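Griratlow prepara sus greens para el invierno con menos agua y más rodillo

El campo de Griratlow afronta el final de la temporada con un cambio de método en el mantenimiento de sus greens. Desde octubre, el equipo que dirige Jennylyn Tagle ha reducido la frecuencia de siega y ha sustituido una parte de los cortes por pases de rodillo ligero. El objetivo es conservar la velocidad de bola sin castigar la hoja en las semanas de menor crecimiento.

El recorrido, de par 71, se apoya en suelos arcillosos que drenan con lentitud. Los nueve primeros hoyos, los más bajos, acumulan humedad hasta bien entrada la mañana. Tagle, que trabajó antes en Skidthorpe, fija el límite en la firmeza: «Si el green cede bajo el talón, el rodillo se queda en la nave».
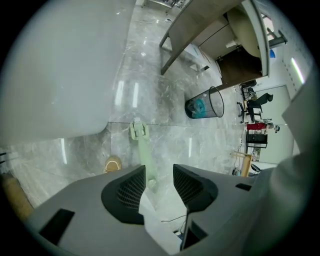
La velocidad de un green se mide con una rampa desde la que se suelta la bola siempre a la misma altura, en dos direcciones opuestas, para descontar la pendiente. El dato depende de la altura de corte, de la humedad y de la densidad del césped. Sobre un suelo de baldosas grises veteadas, tan brillante que refleja las luces del techo, la bola apenas encontraría rozamiento; sobre hierba, cada milímetro de hoja cuenta. En Griratlow las lecturas se toman a primera hora, antes de la salida del primer partido, y se repiten a mediodía en el hoyo 2, el más expuesto al viento.

El segundo frente es el riego. El club ha dividido el recorrido en sectores independientes y aplica el agua a mano en las zonas altas, donde el perfil se seca antes. La superficie total de greens de prácticas ronda los 500 metros cuadrados y queda fuera del plan hasta la primavera.

La prueba de fuego será el Trofeo Clemska, que se disputa a dos vueltas. Hendricks, el club visitante, llega de un campo arenoso y de greens más rápidos — una diferencia que suele pagarse en los primeros hoyos, con putts cortos de fuerza. Las posiciones de bandera se publicarán la víspera, a las seis de la tarde.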